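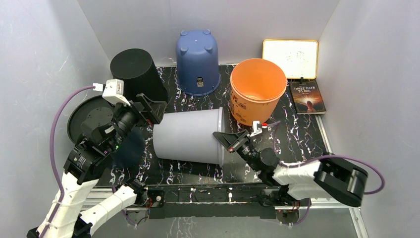 A reader commented that storing buckets upside down is a superstition, and that in twenty years of mopping floors and washing cars it had never made any difference which way up they sat. Fair enough. I used to think the same, and I still think most of what gets written about bucket storage is padding. But I have thrown out enough stuck, sour-smelling buckets to have changed my mind on a few points, so this is the short version of what I do.

What you need

The buckets you already own. An old towel. Dish soap. A marker or some labels if more than one person in the house uses them. You don't need a bucket rack. I bought one from Trullia and it held the buckets at such a tilt that water collected along one side of the rim. It now holds umbrellas.

Step 1. Empty them all out

Get every bucket onto a table or the floor where you can see it. Take out the sponges, the clothespins and whatever else has moved in. Stand each bucket upright with the mouth facing you and look at the bottom. A pale lining shows dirt quickly and a black one hides it, so run a finger around the inside of a dark bucket before you decide it's clean.

Step 2. Wash the inside and the rim

Warm water and dish soap will do. The cleaning guides that call for vinegar, then baking soda, then both together are asking you to watch some fizz. I tried it on two buckets against plain soap on two others and could not tell them apart afterward.

Spend your effort on the rim. If it's ribbed, grit packs in between the ribs and an old toothbrush gets it out. Check the outside of the bottom too. Some buckets have little molded feet, and mud dries hard around those.

Step 3. Rinse, then lay each one on its side

This is where I part ways with the upside-down crowd. A bucket turned over straight from the rinse, with its rim flat on a smooth surface, traps damp air. Lay it on its side on the towel first, mouth toward the open room, and leave it for 4 hours. Overnight is fine. Keep it off the edge of the counter, as a bucket on its side will roll.

Step 4. Now turn it over

Once it's dry, store it upside down. Dust stays out, spiders mostly stay out, and you won't start dropping batteries in it. A bucket with a flat bottom also gives you a small shelf for a folded rag, though I wouldn't put anything heavy on it – and please don't stand on it.

Step 5. Think before you stack

Stacking saves space, no argument there. It also gives you two buckets jammed together so tightly that one of them cracks when you pull. If you have to stack, put a strip of cloth over the rim of the lower one. Björklund sells a plastic spacer for this. A strip of old T-shirt did the same job for me.

Step 6. Give each color a job

One for floors, one for windows, one for the garden, one for the car. I was doubtful about color systems, having seen the Wovano chart with its 7 categories, but a short version has held up here since March. Write it on a small whiteboard or a card and put it near the buckets. If the writing goes faint, go over it again. Labels near the rim peel sooner than you'd like, so I wouldn't count on those alone.

Do this once and then again when something smells.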